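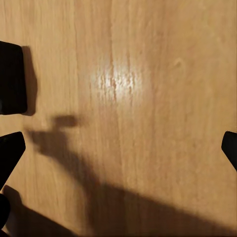
Simulating the bench before cutting anything

Our project was a small desktop arm, built at the Masstead shared workshop and in one of our garages. We called it Vinden. Before we spent money on servos we wanted a simulated copy of the arm and its work surface, and that part ended up being our favorite piece of the whole build!

The tabletop in the simulator is a flat plane with a wood texture, grain running up and down the view. We gave it a glossy finish with a slight bump to it, so the light leaves a bright white patch on the wood, and the arm and gripper throw a big soft shadow over the lower half. The fingers are plain black. The wrist view catches them coming in from the left and right, with open wood in between.

We cared a lot about that glare and shadow. Our first detector (written in April, on a perfectly even gray floor) fell apart as soon as we turned on realistic lighting. It kept marking the edge of the arm's own shadow as an object. We rendered 4000 views with the light in different places and trained again, and the false detections on the test set dropped to 43. We were so happy with that number that we wrote it on the workshop whiteboard.

Building the real arm

The links are cut from sheet stock and bolted together, with 4 servos and a control board we named Jokow. Jokow went through two versions. The first one had the power connector facing the wrong way, so the cable rubbed on the shoulder joint every time the base turned. Moving it took an afternoon and a lot of desoldering.

The script that sends joint angles from the simulator to the board is called Tamayo. It is 600 lines, most of them limits and checks, and we would happily trim it down if we had another term.

What we would change

Measure the finger length after assembly and put that value in the model. Ours was off by a few millimeters and the gripper kept closing slightly too high. Also, start with the lighting turned on! We lost weeks to that gray floor.

Report handed in 28/06/2023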